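Category: Shop & Studio > Furniture checks

Table Checklist, With My Comments (the wood top ones)
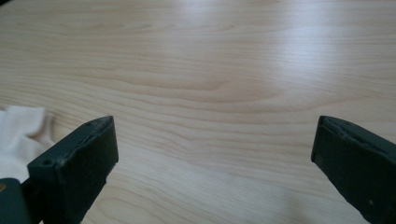 Before you start

I do the tables at Akinola every May, before the summer classes fill up, and this year Ngozi Idahosa asked me to write my comments next to the items so that whoever does it after me isn't guessing at what I meant by "ok-ish." So the checklist is the same one as always and the chatter is mine. Skip the chatter if you're in a hurry!

You'll need a flashlight, a soft dry cloth, an old pair of tights (yes, really, see item 3), a hex key set, a steel ruler, a pencil and the clipboard. Empty the table you're checking completely and look underneath before you crawl underneath. I have knelt on a thumbtack and I don't recommend it.

Mark each item P for pass, W for watch, or F for fix. W means it gets looked at again in a month. It doesn't mean "F but I'm tired," which is how I used it for a whole year.

PART A – THE TOP

1. Surface clean enough to inspect
Result: P
Comment: Wipe it first, then look. I use a barely damp cloth followed by a dry one and give it ten minutes. Don't spray anything straight onto the wood. We had a bottle of citrus stuff in the closet that left a sticky film and I spent an afternoon thinking the finish was failing when all I had was cleaner on top of cleaner. That bottle is gone now.

2. Scratches, dents, gouges
Result: P
Comment: Get your face down low, nearly level with the top, and look across it toward the light. Straight down you'll miss almost everything. On pale wood like this the grain can fool you, especially where it bends into that long oval shape, and I've circled a "scratch" in pencil more than once that was just a darker line in the pattern. Run a fingernail over it. If your nail catches, write it down. If it doesn't catch, let it go.

3. Splinters and rough spots
Result: P on top, W on the front edge
Comment: Now the tights. Put your hand inside a leg and sweep it slowly over the top and all the way along each edge. Anything rough grabs the nylon right away, much sooner than your palm would notice it. Mine snagged once on the front edge where people lean, so that got a light sand with fine paper and a W. If a splinter is big enough to see, it's an F and the table comes out of use until it's sanded. Kids put their forearms flat on these.

4. Finish sound, no sticky or bare patches
Result: P
Comment: You're after an even, soft sheen. Bare patches look dull and they drink water, so put one drop down somewhere you're suspicious of and watch it. A bead is good. If it soaks in and goes dark, that's an F. Move your head around while you do this! A bright window reflection will hide a whole section of table from you, and the patch you couldn't see is exactly where the ring from somebody's mug will be. I check every top from two sides now, once from the door end and once from the sink end.

5. Flatness
Result: P
Comment: Steel ruler on its edge, flashlight behind it, look for light coming under. A hairline is fine. If you can slide a business card under the ruler, write W and note which direction the cup runs. Hiếu Quách thinks I'm too relaxed about this one and would fail anything you can see light through, but he builds cabinets and I teach people to glue paper. We agreed on the business card.

6. Edges and corners
Result: W
Comment: Corners first, since they take the hits when chairs get stacked. I'm looking for crushed spots, anything lifting, anything sharp enough to catch a sleeve. One back corner has a little dent with a crisp lip on it. I took the lip down with the sanding block and it feels fine, but it's a W so I remember to feel it again next time.

PART B – UNDERNEATH

7. Frame bolts tight
Result: F, fixed same day
Comment: Every bolt, every time, even the ones that look tight. Snug, then a small extra nudge, and stop. Don't lean on the key. These go into threaded inserts and if you spin one of those loose you've made yourself a much longer job (ask me how I know). Two were loose on the sink end and took half a turn each. I put a pencil tick next to each bolt as I go so I don't lose my place when somebody comes in to ask where the good scissors are.

8. Screws holding the top to the frame
Result: P
Comment: They sit in slots so the wood can move a bit with the seasons – please don't replace them with longer ones. Someone did that on one of the old Mavetti tables and the point came up near the surface like a tiny volcano. Same length, same head, from the labeled jar.

9. Gum, tape, staples
Result: P after scraping
Comment: Plastic scraper. The staples are the only actual hazard, the gum is just rude. Gadisa Assefa puts an ice cube in a sandwich bag and holds it on the gum for a minute and it pops right off, and I've stopped pretending my way was better.

10. Cracks in the rails or around the joints
Result: P
Comment: Flashlight from the side again. Press on the joint with your thumb while you look. A crack that opens and closes when you press is an F with no discussion. A dry glue line that doesn't move is a W.

PART C – STANDING AND STABILITY

11. Wobble
Result: P
Comment: Push down on each corner in turn, then opposite corners together. If it rocks, slide the table a foot over and try again before you blame the legs. Our floor dips near the radiator and I've adjusted perfectly good feet to suit it, moved the table back, and had a wobbler.

12. Feet and pads
Result: W
Comment: Tip it with a second person, never alone. Nkechi Odukoya helped me this time and has much stronger opinions about lifting than I do, all of them right. Pads should be there, flat, and free of grit. One is wearing thin on one side. The spares we have left are from the Plonora pack in the second drawer, and when those run out we need to reorder. Last time the order came to 42 and most of that was shipping, so put it in with something else.

13. Push test
Result: P
Comment: Hip against the long side, a firm lean, like somebody sitting half on the edge while they talk (which is what happens in every single class). The top shouldn't shift on the frame and the legs shouldn't creak. A creak sends you back to item 7.

PART D – AROUND THE TABLE

14. Walking room
Result: P
Comment: I want to be able to walk behind a seated person without turning sideways. Pull a chair out as far as a real person would have it, then walk past. Do it carrying a tray.

15. Cords
Result: P
Comment: No cord crosses the walking side. Glue guns plug in on the wall side only, and the cord hangs behind the table. If it doesn't reach, move the table. No extension cords for anything that heats up, please, I'm begging.

16. Light and glare
Result: W
Comment: I added this one myself last year and I stand by it. Sit in every seat. If you're squinting at a shiny patch where your work would go, the person using a craft knife there will be squinting too. Late afternoon is the worst of it for us, so do this item around 4 and not first thing. Blinds halfway usually sorts it out.

17. Hot and sharp work mats
Result: P
Comment: One per seat, no curled corners, no cuts all the way through. The mats go down before any blade or iron comes out. I know everyone knows this. I also know what the tops looked like before we had it on the list.

SIGNING OFF

Initial the bottom, write the month, and hang the sheet back on the hook. Anything marked F gets blue tape across the top from edge to edge so it can't be missed, and the tape stays until the fix is done and a second person has looked. Ladi Dauda has the key to the tool cabinet most evenings after 6.

To recheck next month: front edge (3), back corner (6), thin pad (12), blinds (16). I've also left a note to myself about getting more fine sandpaper because I used the last good sheet, and whoever borrowed the big steel ruler, it has my initials on the back and I'd love to see it again.

Related checklists
Stools and Folding Chairs: What I Look For
Sink Corner and Drying Rack, Monthly
Setting Up the Vimance Shelves Without Losing a Finger
Craft Knives: Counting Out, Counting In
Is It the Floor or Is It the Table?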